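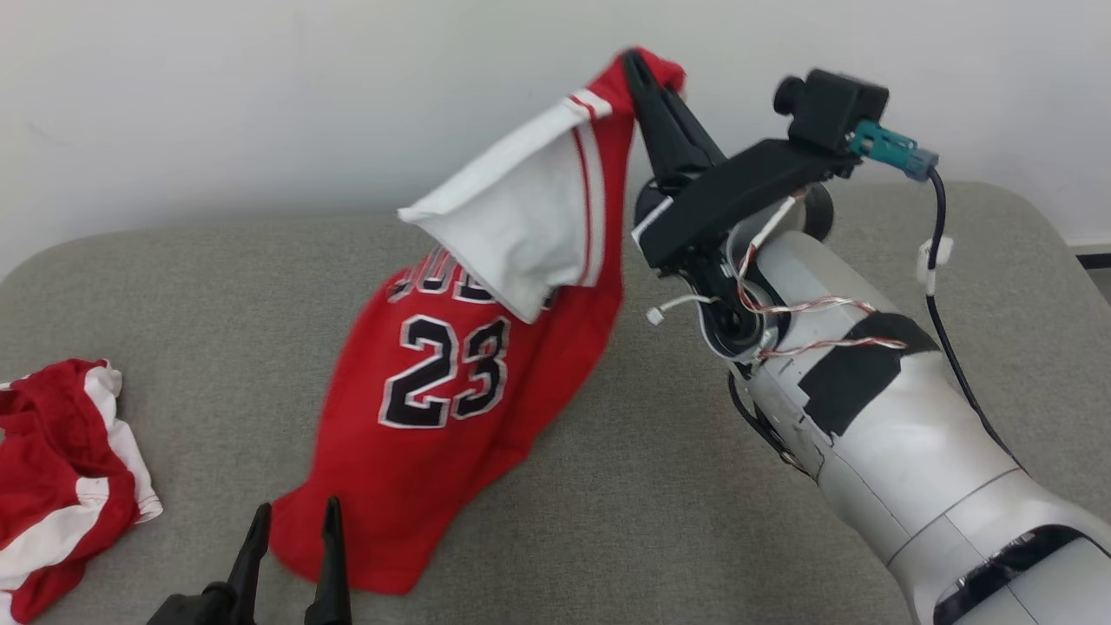

The case against folding sports vests

Most advice on storing clothes treats every top as a variant of the T-shirt. Lay it face down, turn in the sides, bring the hem to the neck, stack. The method works for T-shirts. Applied to a basketball jersey it produces a parcel that is thick in the middle, thin at one end and inclined to open when the drawer moves. I think the sleeveless jersey should be hung, and that the usual objections to hanging it are weak.

Start with the cut. A T-shirt has sleeves, and the sleeves give the folder two flat pieces of cloth to turn in against the back. A jersey has large armholes with a band of trim round each one. The trim is stiffer than the body and has a will of its own at the shoulder, where it turns over and shows its inner side. Press it flat and it comes up again when the next layer goes on. Fold the shoulders in regardless and four thicknesses of trim end up in one corner of the parcel.

The second matter is the printing. A team name and a large number cover much of the front of a typical jersey. Printed areas do not bend in the same way as plain cloth. They resist, then crease along a line, and the crease stays in the same place each time if the owner is consistent, as tidy people are. I kept one red shirt folded in thirds in a drawer for two winters. The fold ran through the number both times I looked, and by the second December the lettering had a fine pale line across it that ironing through a cloth did not remove. 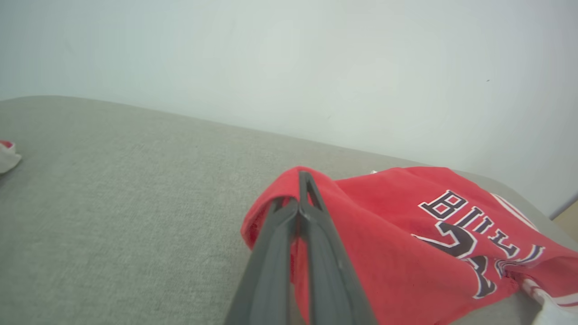 Rolling is usually offered as the compromise. It avoids the hard crease, and for travel I have no quarrel with it. In a drawer it is less good. A roll of slippery cloth has nothing to hold it closed, so it has to be packed tightly against its neighbours, and taking one out loosens the rest. It also hides the front. Anyone with several red shirts will unroll two to find the third.

The objections to hanging are stretch, space and cost. Stretch is a real problem with heavy knitwear. A sleeveless jersey is light, and the load on each shoulder is small. What does mark the cloth is a narrow wire hanger, or picking the shirt up by one shoulder and leaving it on a hook. Weight on a single point pulls the armhole out of line and leaves the hem uneven. A broad hanger deals with this. I use the Pemton flat pattern, which has no notches to catch the trim. The Kumsa is as good in the shoulder but its hook is too short for my rail.

Space is the stronger objection. My rail is 1000 mm long and the wardrobe was plainly designed by somebody who owned shirts and a coat. Five jerseys on flat hangers take up 179 mm of it, measured without compressing them. The same five in a drawer took a strip 300 mm wide and could not have anything put on top. I regard that as a fair exchange.

As for cost, hangers are cheap and are bought once.

The preparation matters more than the hanger. Spread the jersey out on a sofa or a bed, front up, and pull the hem straight before doing anything else. A rolled hem left alone will set that way. Turn the armhole bands outward, run a thumb along the trim, then put the hanger in from the bottom so that the neck is not forced. Leave a finger's width between printed fronts.

I would still fold a jersey that has no printing on it. I have yet to own one.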